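Acta de la reunión del grupo de la pinza, taller compartido de Prekitz, febrero

Toma notas: Octavio Echeverría. Empezamos a las 19:10 con retraso, porque el banco grande estaba ocupado con las sillas de otra gente.

**Orden del día**

1. Estado del brazo Plodside
2. Simulación frente a montaje real
3. Gasto pendiente
4. Varios

**1. Estado del brazo**

El brazo sigue atornillado al tablero del fondo. Se ha cambiado la correa del codo y ya no salta, al menos en vacío. Con carga no se ha probado. Pido que conste que en la reunión anterior también se dio la correa por resuelta y hubo que desmontarla otra vez.

Los dedos impresos están en su segunda versión. La primera se abría por las capas al apretar. Se propone una tercera con más pared en la punta – yo prefiero que antes se rompa la segunda, y que se rompa agarrando algo.

El cable del motor de la pinza sigue sujeto con brida a la muñeca y tira cuando gira hacia la izquierda. Queda apuntado por tercera vez.

**2. Simulación frente a montaje real**

Es el punto que más tiempo llevó. La parte del grupo que trabaja con el simulador (el proyecto lo llama Hashmi, nombre que nadie ha votado) sostiene que el agarre está casi listo y que se puede pasar al brazo. La vista que se discutió es la de la pinza con los dos dedos enfrentados y la pieza oscura grande entre medias, sobre la superficie clara con veta.

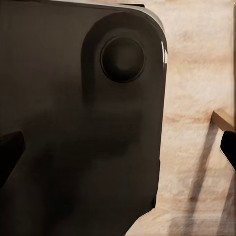

*Fuente: render del simulador Hashmi, grupo de la pinza, taller de Prekitz.*

Mis objeciones, que pedí incluir enteras:

- El dedo izquierdo se confunde con la pieza. Negro sobre casi negro, solo se le distingue el contorno. Si a nosotros nos cuesta, no veo por qué va a ser más fácil para el programa que tiene que localizarlo.
- Las sombras de la simulación son muy limpias sobre la superficie clara. En el taller hay dos fluorescentes, uno de ellos parpadea, y una ventana.
- La pieza grande ocupa unos dos tercios de la vista. Con esa imagen no se puede decidir si el agarre va centrado, y tampoco sirve para hablar de fuerza.

Se me respondió que para eso están los datos y que una sola vista no prueba nada en contra. De acuerdo, y a favor tampoco. Se leyó la cifra de 800 intentos en simulación. Pregunté en cuántos se había movido la luz y la respuesta fue que «en los últimos». Queda pendiente saber cuántos son los últimos.

Hubo una propuesta intermedia: pintar de claro las puntas de los dedos, en el modelo y en las impresas, y repetir. Me parece razonable y barata. Se aprueba sin votos en contra.

También se aprueba que no se conecte el brazo al programa de agarre hasta que la parada de emergencia esté cableada de verdad. Ahora mismo la parada es alguien con la mano en el enchufe.

**3. Gasto pendiente**

Se piden 70 euros para un motor de repuesto y filamento. El motor se aprueba. El filamento queda aplazado hasta que aparezca la bobina abierta que estaba en el armario, que según el cuaderno debería seguir medio llena.

La gente de Pistircombe ha ofrecido una fuente de alimentación usada. Se acepta si llega con el cable y alguien la mide antes de enchufarla a nada nuestro.

**4. Varios**

Se pregunta si habrá demostración en la jornada de puertas abiertas. Mi opinión es que no. Otros piensan que se puede enseñar el brazo moviéndose sin agarrar nada, con un cartel. No hay acuerdo y se deja para la próxima.

Se recuerda que las llaves Allen vuelven a su caja.

**Tareas**

- Pintar las puntas y actualizar el modelo: grupo de simulación.
- Cablear la parada: Octavio.
- Soltar y rehacer el paso del cable de la muñeca: sin asignar.
- Separar los intentos con luz cambiada de los demás y traer la tabla: grupo de simulación.

Se levanta la reunión a las 20:45.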